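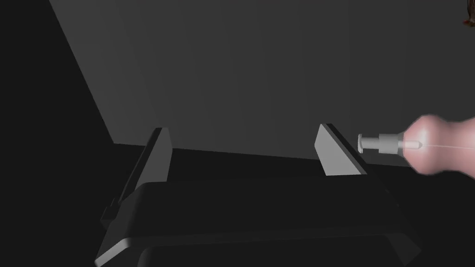 Computer render: gripper with its two light grey fingers spread wide.

The Druller company has now confirmed its spring programme at the Protville Playhouse, and I have been asked by several readers whether the revised version of "Gudeta" merits a second visit. Having attended the Friday performance in full, I am pleased to set out my view.

Readers of this blog will recall that the piece was first presented in November, at the smaller of the two Zetport halls, before a seated audience of 155. It was at that stage a musical comedy in two acts with a running time that tested the goodwill of those present. The songs were strong. The second act contained a lengthy courtroom sequence which did not advance the plot, and the closing number arrived after a number of patrons had left for the last train.

The director, Polyxeni Konstantinidis, has responded to these difficulties with care. The courtroom has been removed in its entirety. Two songs from it survive, one of them transferred to the ferry passengers in the first act, where it is far better placed. The company has been increased to 14, and the additional voices are of particular benefit in the harbour chorus, previously rather thin – on this occasion it drew the longest applause of the evening.

The comedy remains broad. There is a good deal of falling over, a disputed hat, and a scene in which three customs officers attempt to weigh a goose. I had expected to find this tiresome on a second hearing. The timing has improved to such a degree that I laughed more than I had in November, as did the gentleman beside me, who informed me at the interval that he does not as a rule enjoy musicals.

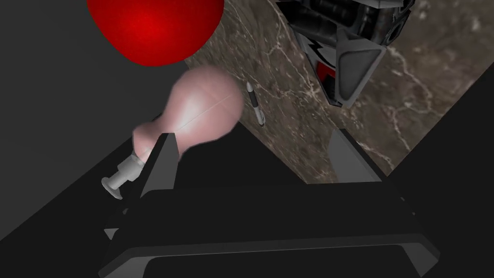

Computer render: black gripper, fingers angled slightly towards each other.

I must record some reservations. The Playhouse seats 931 and the production does not yet fill the space. Several spoken exchanges were lost beyond the front stalls, and the tap routine, which was thrilling at close quarters in Zetport, loses much of its force when viewed from the circle. The band was also too loud during the quieter duet in the second act. I understand that amplification is to be reviewed before the run continues.

The choreography is otherwise the chief strength of the evening. The dancers are asked to sing throughout the market sequence without any reduction in pace, and they did so with no audible strain. The reprise on the ladders is new and should on no account be missed by anyone returning late from the bar.

Seats in the rear circle are the least expensive in the house, but for the reasons given above I would advise patrons to choose the stalls where their budget permits. The box office reports that 3085 tickets have been sold for the run to date, and the Saturday matinées are close to capacity. Programmes are sold separately in the foyer and contain the full lyrics of the goose song.

Doors open at seven o'clock. Latecomers are admitted only after the ferry number.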